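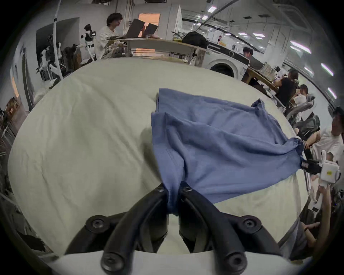 Notebook, December, 14:20. Folding on the padded surface, garments from the Enia lot. Entry by Indrek Vanags, fold order checked by Austra Kivi.

Purpose: settle the fold sequence for soft items before the log sheet is printed again. The old sheet (version 6) has the sleeves going in after the hem, and the stack comes out wider at one end.

Surface. The sheet creeps toward whoever is folding and wrinkles build up. Long wrinkles print through thin cloth and add to the Wavinness score, so flatten the sheet with the forearm between items. Ott Juška wants it pinned at the corners. Not done yet.

Sequence as used this afternoon:

1. Take the item by two corners and draw it out until the middle lifts clear. Lower the far edge first.

2. Smooth from the center outward. Do not drag across a seam.

3. Fold in layers toward the near side and stop when the stack is a hand wide. Dark items are hard to judge because the layer edges disappear; navy was the worst. Check by touch.

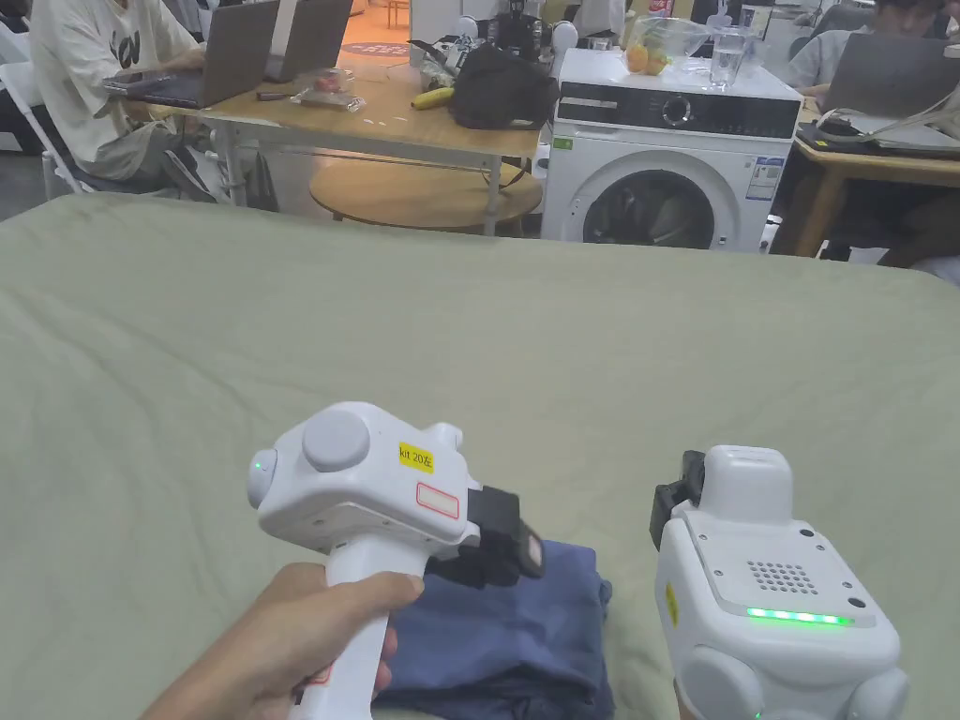
4. Press flat, wait, measure the height at the thickest point. Write it down before moving the stack.

Results. 27 items folded, 6 refolded. Tallest stack 154 mm, target 139 mm. The difference is nearly all in the collars. Po-yen Tsao suggests turning collars down before step 2, to be tried on the next lot.

Laundry. Items go through the front loader before folding and get a full cool-down on the rack. Warm cloth gave low heights last month and those rows are struck out. Food and drinks stay off the bed. The desk and the top of the washer are fine.

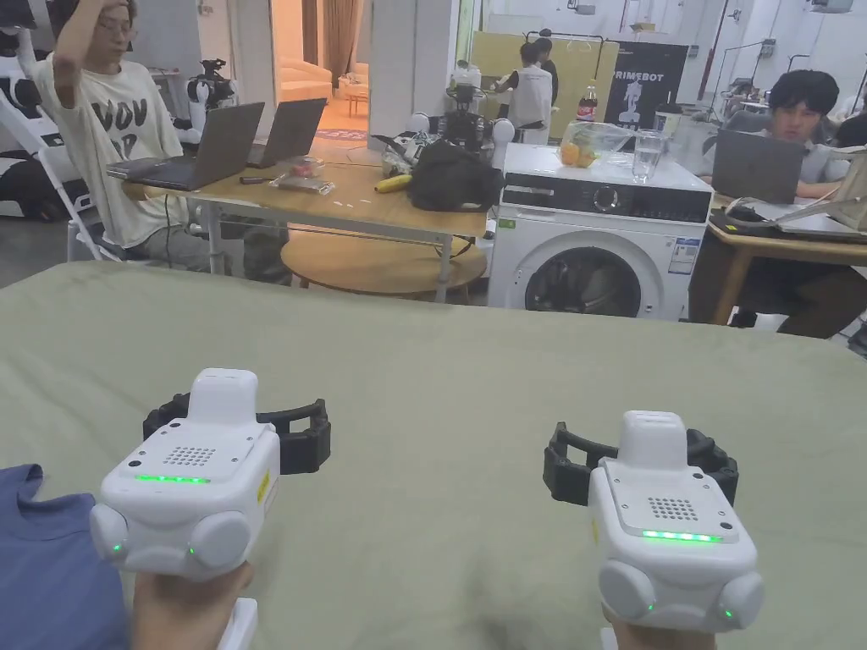 Does an item that fails the height check go back in the wash?

Only if it is soiled. Otherwise shake it out, lay it flat and restart from step 1, and mark the row R.

Open: pins for the sheet (Ott), collar trial (Po-yen), new log sheet to Aivar Mägi for printing.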